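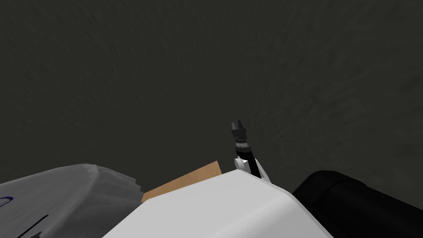 Source: Plengate

2022-03-05 – The Fontes chamber music agency has appointed pianist Doina Perić as artist in residence at the Prundon concert hall. The term covers two seasons and opens in October with five recitals, programmed by Perić in consultation with artistic director Kauko Huttunen.

The hall seats almost 200. Recitals will be recorded for release on the Nirkmont label.
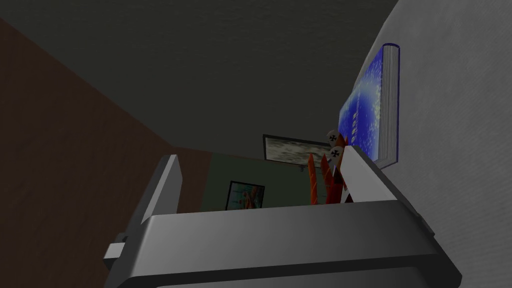

Grey gripper, computer rendering. Source: Plengate

Subscription renewals open first – single tickets follow at the Prundon box office. Programme details are available from Fontes on request.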